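Site Services 2 — Handout: Hired Barriers and Crowd Lines
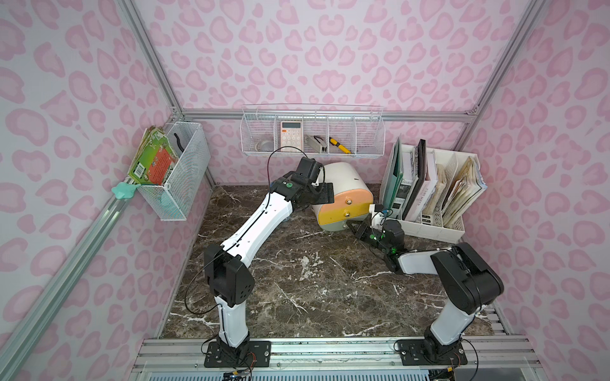
Two arms on a rail, storage container on its side.

Read before the Llorente yard visit. Bring boots.

Crowd line vs. work line. Different jobs, don't mix on one plan. Crowd line = interlocking steel barriers, feet flat, no gaps. Work line = mesh panels, weighted blocks, clamps at every join.

Worked case: Zevbridge street fair. 96 barriers on the order, 400 feet of mesh on the work side. Delivery docket has to match the plan — check it at the truck, not after teh driver leaves.

Wind. Shade cloth on mesh means more bracing. Ask the hire firm for their brace table, every firm's is different. Rultach prints theirs on the back of the quote.

Gates: mark swing direction on the plan. Emergency exits stay clear both sides.

Off-hire — call it in, get a number, write it down. Charges run until you do. Truvidach job in March is the one to read, see packet p. 2.

Homework: draw a line plan for a 100 foot frontage, one gate, one exit. Label the clamps and blocks. Hand in at the start of next clas.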